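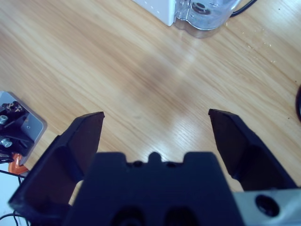 SHORT FICTION

The Last Reel of Lostwood

Posted 22/12/2020

My aunt ran the projector at the Varma for 43 years, and when her knees finally gave up on the stairs she handed me the key to the booth and a biscuit tin full of fuses, and told me the rest I could work out for myself. I was nineteen and had never worked out anything in my life. But I loved that old picture house, with its green curtains and its smell of warm dust and peppermints, and I suppose she'd noticed.

The Varma was the only cinema in Hornine, if you didn't count the one in the school hall (and we didn't). It had 261 seats, and on a good Saturday in winter we might fill half of them. In the warmer months people went down to the river, and I'd run the second feature for a couple of teenagers and a man who came in for the cool air and slept with his hat on his knees.

Every November, though, we showed Lostwood, and then you couldn't get a seat for love or money.

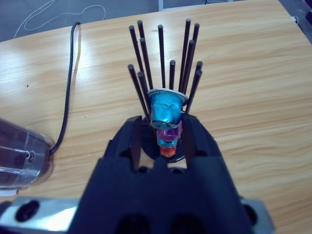 I should explain that Lostwood was not a good film, or at least no critic had ever called it one. It was a bushranger picture, made in the hills behind the town before I was born, with borrowed horses and a leading man who couldn't ride any of them. But half of Hornine was in it! The baker was hanged in the second reel. My own grandmother crossed the street carrying a goose, and then crossed it again a minute later in a different bonnet, and the whole house would cheer both times as though they were two separate women and both of them dear friends.

There was one print, and it lived in our booth in flat silver cans, and it was getting on in years like everybody who'd come to see it. Each time I threaded it up I could feel how brittle it had become. I'd hold my breath through the joins. My aunt, who sat in the back row now with her stick across her lap, told me she could hear every splice go through the gate, and I believe she could.
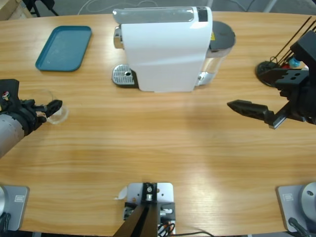

The Night of the Storm

The year I'm thinking of, it rained all day, and the road from Haker was under water by four o'clock. I thought we'd be playing to empty rows. They came anyway, in gumboots and oilskins, with children wrapped up in tablecloths, and they hung their coats over the radiators until the foyer steamed like a laundry. I sold tickets till seven and then ran upstairs two at a time to light the lamp.

The first reel went through sweetly. The baker was hanged, to great applause. My grandmother crossed with her goose. And then, somewhere in the middle of reel 3, just as the leading man was being lifted onto his horse by what was plainly somebody's arm, the film parted. I heard it flapping before I saw it, and then the screen went blank and white and the whole house groaned.

I had the lamp down in a second, but my hands were shaking so badly that I couldn't get the ends to meet. The last stretch had torn right along the perforations, yards of it, and I knew there was no mending it that night, and perhaps not ever. I stood there with it looped over my arm like wool and I'm not ashamed to say I cried a bit.

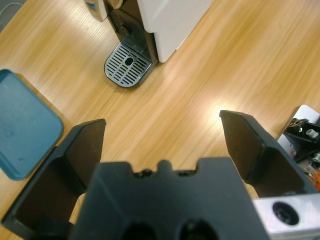 The ending of Lostwood had been fading for years before it tore, if I'm fair about it. It was meant to be a sunrise, the outlaw walking away across a dry paddock, and each November there was a little less paddock and a little more sun. You'll have seen the same thing on a pale wooden table with a strong light on it, how the grain goes along in its streaks of tan and amber until it meets the bright patch and washes out to near white. You know very well that the wood carries on underneath, and that was how we'd all come to watch those last few minutes, filling in the fence posts for ourselves.

So when I came down to the front to tell them the show was over, and stood in front of that big empty screen trying to find the words, a voice from the back row said, quite calmly, "He stops at the gate."

It was my aunt. "He stops at the gate," she said again, "and he looks round."

"He takes his hat off," called the baker.

"Not yet he doesn't," said his wife. "The dog comes first."

They did the whole ending from their seats, arguing all the way, with the rain going on the roof and somebody's little boy supplying the dog. A woman from the Haker road hummed the music. When they got to the closing titles they read those out too, every name they could remember, and then they sat on for a while, and I went up and opened the curtains wider for no reason I could tell you. My aunt asked whether there was any tea going, so I put the urn on.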